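Workplace & Automation

Questions and answers about the arm tables at Jitcombe

By Greer Lindsay
October
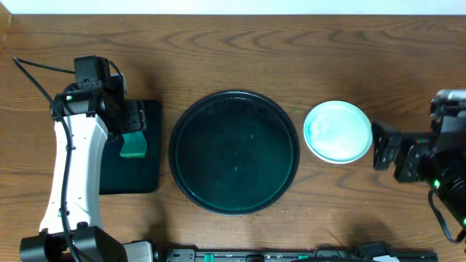 What is changing in the finishing room?

Jitcombe is moving part of the sample work from hand benches to tables with two robot arms each. The sample work is the small-batch color and coating tests we run before an order is approved. We have 2 tables now. Full orders are still made by hand on the main floor, and there is no plan to change that this year.

Which tasks will the arms do?

Picking up small sample pieces, moving them between a mat, a tray and a dish, and setting them down again. These are short moves done many times over. The arms will not mix color, judge a finish, or sign off on a sample. Those stay with the finishing staff.

Why these tasks first?

They were the ones people asked to be rid of. When we surveyed the finishing staff in the spring, wrist and shoulder strain from sample handling came up more than anything else. The approved sample count last year was 2485, and each of those was handled several times before anyone made a decision about it.

Is anyone losing a job?

No positions are being cut as part of this project. The finishing group has 16 people and the budget for next year keeps all 16. If someone leaves, the opening will be posted the same way as before. We can't promise anything past next year's budget, and we would rather say so here than have people guess.

Will my pay or grade change?

Your grade does not go down if sample handling was part of your job description. Staff who complete the table training get a one-time payment of $200, paid with the next regular check. People who take on table lead duties move up one grade for as long as they hold the role.

Who sets up the tables and who runs them?

Antoniuk installed the arms and handles repairs. Day-to-day running is done by our own staff. A table lead lays out the mat, tray and dish at the start of a run, places the samples, and starts the program. The scheduling screen is called Jarus - you will see that name on the login page and on the run sheets.

Do I have to train on them?

Everyone in finishing takes the basic session, which covers starting, stopping and clearing a table. The longer course for table leads is optional. Saying no to it will not count against you in a review.

How do the arms learn a new task?

A trained operator guides them through the moves a number of times, and the program is built from those runs. This is slow work and it needs someone who knows how a sample should be handled. Ánh Tôn has done most of it so far. If you have handled samples for years and want to help with this, talk to her. The hours count as regular hours.

What if an arm drops a piece or spills something?

Stop the table, wait until both arms have come to rest, and then clean up. Log it in Jarus as a handling fault. A dropped piece is recorded against the table and never against the person running it.

Can I reach in while it is running?

No. This applies to everyone, including table leads and Antoniuk's technicians. Stop the table first, even to straighten a mat. Long sleeves and lanyards have to be secured before you sit down.

Is the table recording me?

The tables have cameras so that the arms can find the samples. The video is used to build and check programs. It is not used for attendance, pace or discipline, and supervisors do not have access to it. Hands and forearms may show up when you lay out a run.

Will there be targets for how many samples a table finishes?

Not at present. Carkus, our sister plant, set targets in the first month and dropped them after leads started skipping the layout check. We will look at numbers after the tables have run for a full season, and any target will be discussed with the finishing group first.

What happens to the old benches?

Most of them stay. Large or oddly shaped samples still have to be done by hand, and so do rush jobs, where teaching the arms would take longer than the work itself. Two benches by the window will be moved to the packing area.

Who do I ask about something not covered here?

Ánh for training and anything about the tables. Greer for pay, grade and scheduling. Written questions can go in the box outside the finishing office, and answers are added to this page as they come in.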